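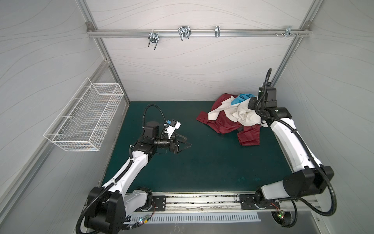 Rurcombe dog show moves to bigger field

2025-05-25

The Rurcombe terrier and companion dog show will be held at Pumard Meadow this October, after 2000 visitors filled the old ground by the river last year. Entries open next week and cost £6 a dog.

There will be 76 classes, including new ones for older dogs and for rescue dogs of any breed. Puppies must be at least six months old to enter the ring.

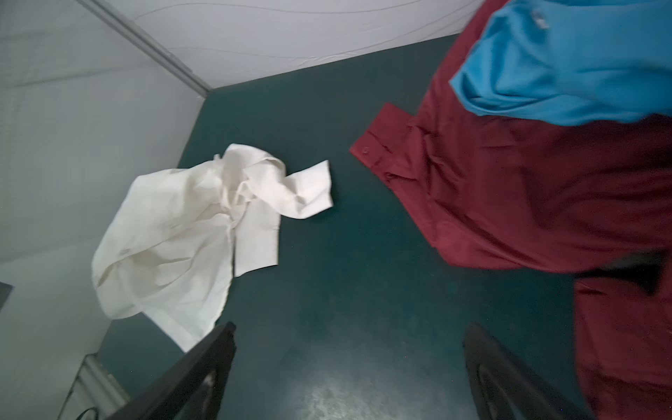
Judging starts in two rings after the morning vet checks. The terrier classes go first, followed by scent work – moved from the afternoon because the dogs found it hard going in the heat.

Khosravi Kennels is giving the main trophy, and Skolamberg Pet Foods will pay for the water points. Dogs must be kept on leads outside the rings. Parking is free, with the entrance on the Pumard Lane side.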